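October, late

Another letter from the Clancombe welfare office about the new school meals plan. They say 213 families are signed up already. I asked at the counter how many kids had eaten a single lunch on it and got a leaflet.

The rules changed again too. You now qualify under 2000 a month, before tax, unless you rent -- then it's a different form, which the Rallis branch doesn't stock. Nineteen pages last time. I doubt this one is shorter.

Drutard won the contract to run the sign-up line. Same outfit that ran the bus pass scheme, and we know how that went. On hold until 10:30, then cut off.
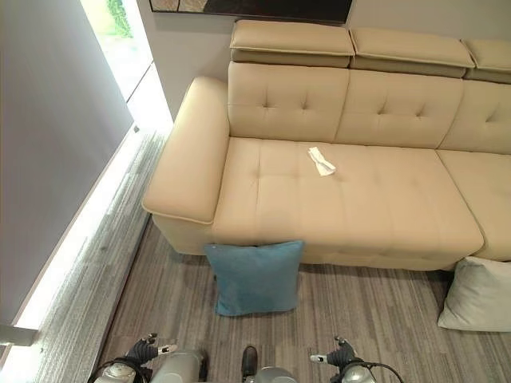 For tomorrow

Try Rekero Street for the form. Take the pay stubs, both copies.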